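Floneo Handheld Kit - paired grippers + Bondotum fold policy
Print this page | E-mail to a friend
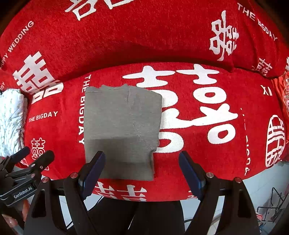
Floneo is our two-hand kit for recording cloth folding, sold with the training recipe we used for the Bondotum results. No arm needed to record. One operator, both hands, normal household surfaces. We wanted busy backgrounds in the set on purpose, so plenty of runs look like the gray garment on the red bedspread with big white lettering all over it, dark pads open either side of the bundle. Plain-table data alone did badly for us on printed fabric.

What we ran:
- 400 folding demos on plain surfaces
- 800 on mixed surfaces, patterned bedding included
- same policy, same training steps, only the data changed
- tested on 4 garment types, surfaces held out

Result: mixed set beat plain set on all 4. Biggest gap on patterned cloth, smallest on thick knits. A 400 demo cut of the mixed set still came out ahead of plain, so its not just size. Full tables in the Vik report, request by e-mail.

In the box: left and right gripper, spare pads, charger, Harkico logging software (one seat). Tablet not incuded.

Known limits: slippery linings, anything with a hood. Fix for hoods coming in April.

Lab pricing on request. Ships assembled, check pad screws before first use.

Share (4) | Comments (0)
Get our newsletter. Unsubscribe any time.
This site uses cookies. Accept | Settings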